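Nähen in der Laparoskopie-Box: Faden verheddert sich ständig, Nadel kippt weg

Verfasst von Haruna Furukawa
Kategorie: Nahttechnik, Training
182 Aufrufe

Hallo zusammen,
ich bin im dritten Weiterbildungsjahr und übe seit August an der Box bei uns in der Klinik. Fortlaufende Naht an einem Silikonpad von Wurkero, Faden geflochten und schwarz, gebogene Nadel. Mit offenen Instrumenten kann ich nähen, in der Box komme ich nicht voran. Drei Dinge gehen immer wieder schief:

Die Nadel kippt beim Fassen nach vorn oder hinten, und ich brauche mehrere Anläufe, bis sie halbwegs senkrecht im Nadelhalter steht.

Der Faden legt sich in Schlingen um den Schaft, meistens rechts. Ich merke es erst, wenn ich ziehe.

Beim Durchstechen reißt das Pad am Rand aus.

Für eine Strecke, die andere in 15 Minuten nähen, brauche ich fast 50. Am Mittwoch habe ich wieder einen Termin an der Box und würde gern mit einem Plan hingehen. Liegt es am Faden? Wie lang schneidet ihr ihn ab? Und hilft ein anderes Pad? Das von Omby soll weicher sein, kostet aber deutlich mehr.

wuvasside_st3
Kürzerer Faden. Bei mir war es danach besser. Zum Pad kann ich nichts sagen, wir haben nur die alten von Michalík, die reißen auch aus.

Bořivoj Šimek
2.283 Beiträge

Der Reihe nach.

Nadel: Nicht direkt die Nadel greifen. Zuerst mit der linken Hand den Faden ein kleines Stück hinter der Nadel fassen und die Nadel so weit anheben, dass die Spitze das Pad gerade noch berührt. Dann dreht sie sich fast von selbst, wenn man den Faden leicht bewegt. Erst wenn die Krümmung stimmt, mit dem rechten Instrument zugreifen, etwas hinter der Mitte. Steht sie schief, loslassen und neu anfangen. Korrigieren mit halb geschlossenem Maul kostet mehr Zeit.

Faden: Für Einzelknopfnähte schneide ich kurz, für eine fortlaufende Naht braucht man natürlich mehr. Dann muss man nach jedem Stich entscheiden, wo der Rest liegen soll. Ich lege ihn auf die Seite, von der ich gerade weggehe, und ziehe ihn dort flach. Geflochtene Fäden verhalten sich dabei gutmütiger als monofile, die stellen sich gern auf. Ganz weg bekommt man die Schlingen nicht.

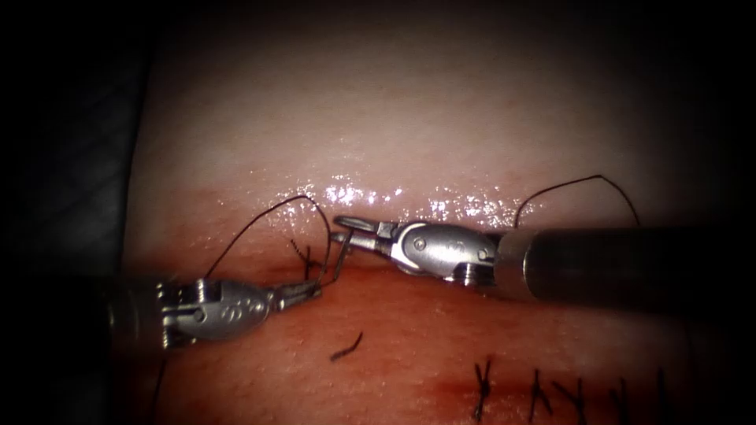 Wichtig ist, dass man vor dem Zug einmal schaut, wohin der Faden läuft. Also Instrumente kurz stillhalten, mit den Augen von der Nadel bis zum letzten Stich zurückgehen, dann erst ziehen. Am Anfang kommt einem das langsam vor. Nach ein paar Wochen macht man es nebenbei.

Ausreißen: Das ist meistens keine Frage des Materials. Die Nadel soll senkrecht in die Oberfläche gehen und dann der Krümmung folgen, die Bewegung kommt aus der Drehung des Handgelenks. Wer schiebt, reißt aus, bei Omby genauso wie bei Wurkero. Außerdem etwas mehr Abstand zum Rand nehmen. Ich würde vorläufig beim vorhandenen Pad bleiben.

Für Mittwoch: die erste Viertelstunde nur Nadel aufnehmen und ablegen, ohne Stich. Danach Einzelstiche mit kurzem Faden. Die fortlaufende Naht erst beim nächsten Termin wieder.

Haruna Furukawa
Danke euch beiden. Den Faden hinter der Nadel zu fassen hat mir bisher keiner gezeigt, ich habe immer direkt zugegriffen. Eine Rückfrage noch: Bleibt die linke Hand beim Durchziehen am Gewebe oder nimmst du sie ganz weg?

Bořivoj Šimek
Bleibt in der Nähe der Ausstichstelle, leicht geöffnet, als Gegenhalt. Nicht festhalten, nur abstützen.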